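Course: Product and Use, second semester
Group: Shezi
Written by one member, corrected by the others

# How should a lending set of toy fruit be packed?

## 1. Background

The toy library in Sesville lends play sets to families and to small kindergartens. The play kitchen sets are borrowed very often, and they also make the most trouble when they come back. A puzzle has a board that shows the missing piece. A set of fruit does not have this. If one cherry stays under a sofa, the set still looks like a set of fruit, and the loss is noticed perhaps two families later.

Our group took this problem as the spring project at Ernthorpe. The library gave us a return list with 51 loans of the fruit set. In 20 of these loans something was missing, and in most cases it was a small piece. The list does not say which piece in every case. Sometimes there is only the word "berry" or "red one", and we could not find out more.

We asked two questions:

1. What kind of container helps a borrower to see that a piece is missing?
2. In which order should the pieces go in, so that a tired parent can do it in the evening?

## 2. The material

We worked with toy fruit of different sizes. The watermelon is the largest piece and it is never lost. There are also a pineapple, a lemon, strawberries and some green pieces, and then the small things: cherries with stems and dark round berries. In the report I call the last ones "berries", but in our group we did not agree on what they should be. One of us says olives. For a three-year-old this is not important, for a contents list it is very important, and I come back to it in section 5.

The library now uses a cotton bag with a string. It is cheap and can be washed. We compared it with clear plastic containers in which the fruit can be seen from the side.

## 3. First trials: what can be seen through the wall

We began with few pieces, to learn how the fruit lies in a clear container and what hides what. A cherry, a green fruit and another red fruit already gave us something to discuss. The red fruit in the back corner is visible through the plastic, but it looks blurred and its shape is not easy to read. The color comes through better than the form. The pineapple stayed on the table in this trial.
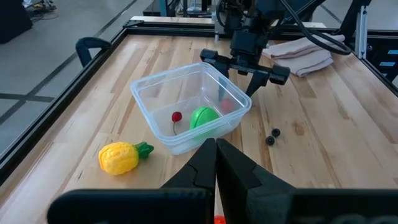 Mbali Rampersad did not agree that a clear wall is enough. Her argument was that people look into a box from above when they pack it, and from the side only when it stands on a shelf, so the wall helps the library more than the family. She asked for a contents card inside the lid, with drawings in real size.

We accepted the card and kept the clear wall. In my opinion these two things do different work. The card is for the person who packs, and the wall is for the person at the desk who takes the box back and has a queue.

We also noticed a point about color. A red piece next to a red piece can be counted as one when they touch. We have two kinds of red fruit with green leaves that look alike from a distance, and the cherries are red too. The first version of our packing order put all the red pieces together because it seemed tidy. After the first afternoon we changed this, and the new order is by size.

## 4. Packing order

### 4.1 Large pieces first

This is what most people do without instruction. We gave the fruit to ten students from other groups and told them only to pack it. Most started with the biggest piece they had. The result is a container that is full at the top and has holes at the bottom, and small pieces fall into the holes. Then nobody sees them, and when the box is unpacked they can remain in a corner.

### 4.2 Small pieces first

With this order the small pieces lie on the floor of the container, where they can be checked before anything covers them. The larger green and yellow pieces come after. The watermelon needs too much space for this and we leave it outside, in its own net. I was against the net at the beginning, because it is one more thing to lose. But without the net we would need a much larger box, and the shelf in Sesville does not allow it.

For the trial we put all the fruit on one long table and moved pieces in and out of the container. Dark pieces were the most difficult. They are easy to see on light wood, and they are also easy to see through the wall when they lie at the front. Between larger fruit they look like a shadow.
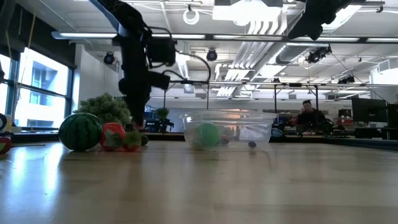
The practical rule that we wrote on the card is therefore short:

- berries and cherries on the floor of the box
- look once
- lemon, strawberries and green pieces on top
- watermelon in the net

The line "look once" was discussed longer than all the others. An earlier text had "check that all small parts are present", and a mother who read it for us said that it sounded like a warning on a machine. With the shorter text she had no problem.

### 4.3 Time

Packing with the bag took less time than packing with the box. This was expected, since into a bag one can simply throw everything. With the box and the card, our testers needed roughly 5 minutes the first time and less the second time. We did not measure the bag exactly, and this is a weakness of the report.

## 5. Names on the contents card

Our supervisor asked us to use the Iltitz list, a naming list from our own course, so that every group project uses the same words. It has a name for each fruit and a small number beside it. We found that names are a real difficulty. Some pieces can be read as a strawberry or as a pepper, depending on who holds them. A leafy green piece was called lettuce by one tester and "just the greens" by another. If the card says "lettuce" and the family sees spinach, they may think that the lettuce is lost.

For this reason we sorted the pieces on the table again and made groups only by what a person can be sure of: color, size, stem or no stem. A cherry has a long thin stem, and this makes it easy. The lemon is the only yellow piece with its shape, as the pineapple has a crown. 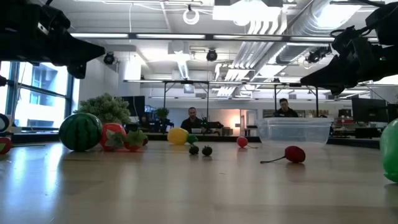
The card now has drawings with the color written below, and the Iltitz name is printed smaller. "Small, dark, round" is not an elegant name, but all testers found the right piece with it. Mbali made the drawings on a Monday evening and had to do the cherries a second time, as the stems were too short compared with the real ones.

## 6. Open points

The stems worry me a little. When a cherry is pushed into a corner the stem bends, and we do not know how many loans it will survive. We could ask the library to keep spare cherries, but this costs money every year.

We also have no test with children who pack alone. The kindergarten we wrote to could only offer a date after our deadline – we will still go there, and the notes will be added to the group folder in November. Until then the library will use one boxed set and one set in the old bag, and write down the returns with the new names.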